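September 17, 2020

Depth filter, again. I came in early to have the rig to myself and got a decent run at the thing that's been bugging me all week, which is why the grasp planner goes daft the moment we put anything on the steel table. On the melamine bench it's lovely. On the steel it gives me a cylinder fit with a fat tail hanging off the bottom, because the reflection of the can comes through as real points below the table plane (and sometimes, maddeningly, a bit above it).

So! First job was the plane fit itself. I'd been letting RANSAC have the whole cloud and it was quite happy to lock onto the carpet whenever the glare knocked a big hole in the tabletop. I've now cropped it to a height band before fitting, seeded from the last good plane, and it held for 27 frames out of 27. Then I chuck anything under the plane and anything where the left and right disparity disagree by more than 4 pixels. Crude, but the tail has mostly gone.

The purple crisp tube with the yellow lid is still my favourite test object, tall and round and standing up on its own, so the fit ought to be easy and I've no excuses when it isn't.

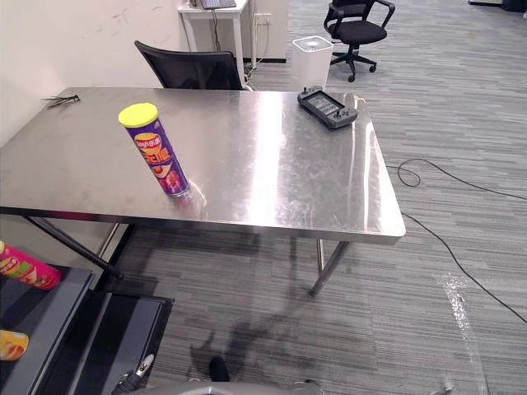 Kagiso reckons I'm fixing this in the wrong place and should be masking the bright streak in the colour image first, then leaving the depth alone outside the mask. He may well be right, though the streak moves every time the head pans and I'd need the mask redone on every frame. We measured that on the old Dravero branch in May and it cost us 33 ms a go, which is more than I want to spend before the planner has even woken up. Might try it at half resolution.

Other bits, while I remember:

Lid segmentation is fine. Yellow against steel, what a treat. The tube body is worse where the print is busy, so I'm taking the axis from depth and only using colour for the top.

Planner timeout was still set to 278 ms from Brigitta's tests. Put it back to the default and pushed, sorry if anyone was relying on it.

Collision check still treats the chair back behind the table as part of the table if the cluster tolerance is too loose. Tightened it, not convinced, want to look at the logs with Nokuthula before I merge.

Tomorrow: tubes lying on their sides, then the half-res mask.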